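Wie bringt man einem Roboterarm bei, einen Computer zu bauen?

Für alle, die gern schrauben. Geschrieben in der Werkstatt Holtatau, zwischen zwei Kabeln.

Unser Arm heißt Petek. Er hat Gelenke wie du: Schulter, Ellbogen, Handgelenk. In jedem Gelenk steckt ein Motor. Sagt das Programm »dreh dich«, dann dreht er sich. Sonst nicht. Petek ist nicht schlau — er ist nur sehr genau.

Was soll er lernen? Teile in einen Computer setzen. Klingt leicht. Ist es nicht.

Du guckst hin und greifst zu. Fertig. Petek braucht für jeden Griff eine Liste: wohin, wie tief, wie fest. Erlinda Pangilinan schreibt diese Listen. Für einen einzigen Speicherriegel waren es im April 17 Schritte. Siebzehn! Und dann klemmte er trotzdem.

Deshalb üben wir. Fast 200 Versuche bisher, die meisten gingen daneben. Macht nichts, aus jedem Fehler wird eine neue Zeile im Programm.

So läuft ein Übungstag:

1. Stecker raus. Immer zuerst, auch wenn mans eilig hat. Am Netzteil schraubt keiner rum, das bleibt zu!

2. Gehäuse auf die Seite legen, Deckel ab. Jetzt kommt man von oben an alles ran. Der Sockel in der Mitte der grünen Platine ist noch leer, da gehört der Prozessor hin, also das Rechenhirn. Nicht reinfassen, die goldenen Kontakte sind superempfindlich.

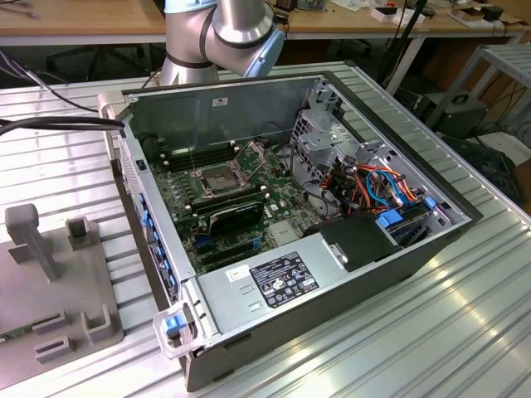
3. Arm auf Startposition. Heriberto Bañuelos ruft »Hände weg«, dann erst gehts los. Alle einen Schritt zurück.

4. Langsam fahren lassen. Gaaanz langsam. Eine Hand bleibt am roten Knopf für den Notstop.

5. Aufschreiben was schiefging. Dann nochmal von vorne.

Wer mitmachen will: ab 6 Jahren, mit einem Erwachsnen. Lange Haare bitte zusammenbinden.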